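Cómo tomar apuntes a mano y que sirvan para algo en junio

mayo de 2021

Apuntes rápidos sobre apuntes. Me lo han pedido varias veces por correo y siempre contesto lo mismo, así que lo dejo puesto y ya.

Lo que hace falta

Un cuaderno de hojas sueltas o de anillas. Yo uso el Prokholm de 132 páginas, cuadrícula pequeña. Vale cualquiera, pero que se puedan sacar y meter hojas. Un boli negro, uno azul, un subrayador. Uno. Con cuatro colores acabas pintando y no leyendo.

Paso 1. Preparar la hoja

Antes de clase, no durante. Raya vertical a unos cuatro dedos del borde izquierdo. Raya horizontal abajo, dejando cinco o seis líneas libres. Arriba la asignatura, el tema y el número de hoja. El número de hoja ponedlo SIEMPRE, el día que se os caiga la carpeta por la escalera me lo agradeceréis.

Paso 2. En clase

Escribir solo en la parte grande. Frases cortas, sin artículos si hace falta. Abreviaturas: las tuyas, las mismas todo el curso, apuntadas en la primera hoja por si acaso. Flechas, muchas. Si te pierdes, deja un hueco de tres lineas y sigue. No preguntes al de al lado, que se pierde él también.

Lo que está en la diapositiva no se copia. Se apunta "diap. 12" y lo que diga el profesor de más.

Paso 3. La misma tarde

Diez minutos, quince como mucho. Columna izquierda: preguntas. No títulos, preguntas. Donde pone la definición de elasticidad, a la izquierda va "¿qué mide?, ¿cuándo es mayor que uno?". Rellenar también los huecos del paso 2, con el libro o con quien sea.

Abajo, resumen de dos o tres frases. Si no sale, es que no se ha entendido. Volver al libro.

Paso 4. Subrayar (poco)

Aquí se estropea todo. Reglas:

Nunca en la primera lectura.
Palabras, no renglones enteros.
Si a media página llevas más color que blanco, para.
Sobre tinta de gel, esperar. Se corre y mancha la punta.

Los de tinta líquida traspasan el papel fino. Por debajo de 70 gramos se nota por detrás, probad en una esquina antes. Los de cera no traspasan pero dejan grumitos, a mi no me molestan.

Paso 5. Repasar

Tapar la parte grande con un folio y contestar las preguntas en voz alta. Al día siguiente, a la semana, al mes. La que falle, una cruz pequeña al lado. Con tres cruces va a una ficha aparte. Y antes del examen solo fichas y resúmenes, el resto ya no da tiempo.

Errores que veo mucho

Pasar a limpio. Horas copiando sin pensar. Si la letra es ilegible, se reescribe esa hoja y ya está.

Mezclar asignaturas en el mismo cuaderno "y luego lo ordeno". No lo ordenas.

Guardar el resumen para el final del tema. Para entoces ya no te acuerdas de qué era importante.

Otro día pongo cómo hago las fichas, que tienen su historia. Dudas en los comentarios, contesto cuando puedo.

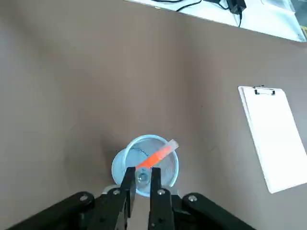
Talukder: Yo hago las preguntas de la izquierda al día siguiente y no por la tarde, me obliga a releerlo todo en frío. Eso sí, con derecho no me funciona el resumen de dos frases, hay artículos que se quedan cojos. ¿Ahí qué haces, resumen más largo o directamente ficha?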